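14th August

Home from Vemden a day early and my shoulders are telling me all about it, but I want to get this down before it blurs into every other trip. The dishes can wait until tomorrow, and so can the waders, which are hanging off the back porch like a pair of drowned legs.

We got to the lake late on Friday, Sioned driving and me in charge of the thermos, and by the time we had the tent up it was too dark to do anything but sit on the tailgate and listen to fish jumping. I do believe they know when you can't get to them. Sioned wanted to string up a rod and cast at the noise, and I talked her out of it, and then lay awake half the night wishing I hadn't.

Saturday was bass, or was supposed to be. Nithin Palaniappan met us at the ramp with his canoe and a whole tackle box full of soft plastics he had poured himself over the winter, in colors I can only call ambitious. I stuck with my old popper, the one with the chewed-up feathers, and worked it along the lily pads on the north side, where I did so well in June. Not a bump. The water had dropped since then and the pads were practically sitting on mud, and it took me most of the morning to admit that to myself, which is very much my way (Sioned would say it is my way in everything). Nithin had two small ones by then on something purple. He was so nice about it that I couldn't even be cross.
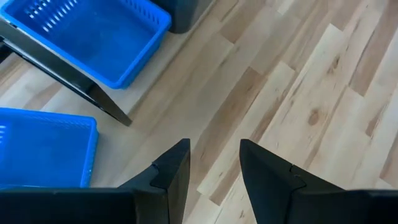
After lunch the wind came up and pushed us down toward the Pedness end whether we liked it or not, and that was the making of the day. There's a drop-off there I had never fished properly. You go from knee-deep gravel to nothing at all in about a canoe's length, with a big sunken tree lying right along the lip. I switched over to a weighted fly, a plain olive thing Yu-na Ko tied for me last Christmas, and let it sink for what felt like the length of a church service. On the third or fourth drop the line just slid sideways. No tug, no thump, it simply started going somewhere else. I lifted, and there he was!

Oh, he was a good fish. He went under the canoe twice and Nithin kept saying "let him, let him," as if I had any choice in the matter. When we finally got him alongside he measured 19 inches on the gunwale tape, a smallmouth, bronze as an old penny, with those red eyes that always look a bit put out with you. I held him in the water until he was ready and off he went with one big kick and soaked my sleeve to the elbow. My best from Vemden by a long way. I sat down afterward and ate an entire sleeve of crackers without noticing.

Sunday I had meant to try the river below the Plunberg bridge, and we did walk in, but it was low and clear as gin and every trout in it saw us coming from the next county. I put on the longest, lightest leader I own and still sent them running for the undercut bank. Sioned had one rise to a little black ant, looked away at a heron, and missed it. She told me about that heron all the way back to the car. We had a swim instead, and pie at the place by the gas station, and I can't say I felt hard done by.

There was supposed to be a last morning on the lake today, but it rained so hard in the night that the tent gave up at the one seam I kept promising to seal, and at 5 o'clock we looked at each other and started packing. So that's a note to myself, in ink. Seal the seam.

Other notes while I'm at it. The reel is making that gritty sound again and needs to come apart and be cleaned. I'm down to two of Yu-na's olive flies and must ask her very sweetly for more, or better yet sit down with her some evening and learn to tie them. I want a proper sinking line before fall. And I owe Nithin for the launch fee and the ice.

Gil-soo Kang called while I was unloading to ask whether I'd come along with him and Jae-hoon in a few weeks to fish the Au from the bank, nothing fancy, folding chairs and worms and a cooler. I said yes before he had finished asking. I haven't fished a worm in years and I'm looking forward to it more than I can say.

Bath now, then bed.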